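Kondwood small woodlands log: README

Hello, and thanks for opening the readme first. Most people go straight to the spreadsheet and then write to me asking what "hung" means (it's a tree that has been cut but is leaning in its neighbour, and it gets its own column, see further down).

What you've got

A felling and thinning log for 28 small woods, all privately owned, none of them big enough to interest a proper timber company. I started it on paper when I was helping out at Drukness, then typed it up one very wet December, and it has grown since then into something other people seem to want. Each row is one tree or one stack. If it's a tree, the "kind" column says T. If it's a stack of cut logs at the track side, it says S. Please don't add the two together! A tree turns into part of a stack, so you'd be counting the same wood twice.

The files

trees.csv is the main one. Species, girth at chest height, date marked, date felled, who felled it.
stacks.csv has length, height and depth of every stack, plus the species if it's all one sort. Mixed stacks say MIX.
woods.csv is a short list of the woods with a code, the soil in plain words ("sticky", "stony", that sort of thing) and whether a lorry can get in.
notes.txt is whatever people scribbled in the margins, typed out as they wrote it, spelling and all.

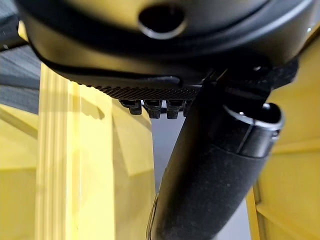

How the measuring was done

Girth, not diameter. We used a cloth tape for years and then a steel one, and I've put a C or an S in the "tape" column so you can tell. Cloth stretches when it's damp, and I tested ours against the steel one on 35 trees and got a bit of a fright. I haven't corrected the older figures. If you want to, go ahead, but please keep the original column next to yours.

Everything is in centimetres except the stacks, which are in metres, which I know is annoying. The stack people at Rusnák wanted metres and they were buying the wood, so metres it was.

Species names are the everyday ones. Ash, oak, sweet chestnut, birch, larch. "Fir" means somebody wasn't sure, and I'd treat it as "a conifer" and leave it there. There's a lot of "fir" in the early rows from Drukness and I'm sorry to say quite a few of those are my own.

The hung column

Right, this one. A tree that gets caught up on its way down is marked Y, and the felled date is the day it reached the ground, so it can be well after the day of the cut. If you're working out how much a crew gets through in a day, leave the Y rows out or you'll get silly answers. Some blanks in this column are real blanks (we didn't start recording it until the third winter) and I've left them blank on purpose. A blank doesn't mean no.

Woods with odd histories

Wood 6 was sold halfway through and the new owner asked for the exact spot to be kept private, so its grid reference is missing and will stay missing. The rows themselves are fine. 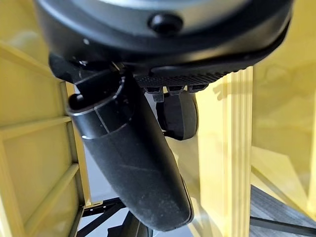
The other one to watch is the strip of larch we call Stisava, after the old name on the gate. It was thinned twice in the same season, and the second lot of marking was done in the same orange paint as the first, so there are trees that look as if they were marked and then forgotten. They weren't forgotten. They were second-round trees with the first-round date copied across, and I've flagged the ones I'm certain of with a Q. If in doubt, drop Stisava altogether for anything to do with timing. It's perfectly good for girths.

What it's good for, and what it isn't

I've used it to plan firewood deliveries and to settle arguments about how fast chestnut comes back after cutting. Somebody has used it for a college project on ash, and I think that worked well because they stuck to the 5 woods with the fullest records (they're marked "full" in woods.csv).

I wouldn't use it to guess at the value of anyone's wood. There are no prices in here and the stacks were measured with the gaps left in, so a metre of stack is a fair way short of a metre of timber. I've never found a conversion I trust for crooked oak, and I'd love to hear from you if you have one.

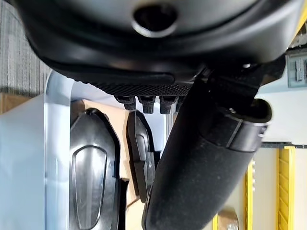 Nii Laryea wrote to say that he takes off a third for straight conifer and closer to half for crooked hardwood, and that anyone who claims a single number for both hasn't stacked much oak. He'd also like bark thickness added, at least for the larch, as the buyers near him only pay for what's under it.

I'm all for it, Nii, but we only have bark for one winter and it's in Afia Kwofie's notebook. She's promised to type it up, and it'll go in as bark.csv when she does.

Using it and sending fixes

Use it for whatever you like, just say where it came from ("Kondwood small woodlands log" will do). If you spot a mistake, send me the wood code and the row number and what you think it should say. Please don't send back the whole spreadsheet with your changes in it, I can't tell what you've altered and it takes me an evening to find out!

New woods are welcome as long as the owner has agreed in writing and you've measured girth at chest height with a steel tape. Put your initials in the "who" column and leave the code blank, and I'll fill it in at my end.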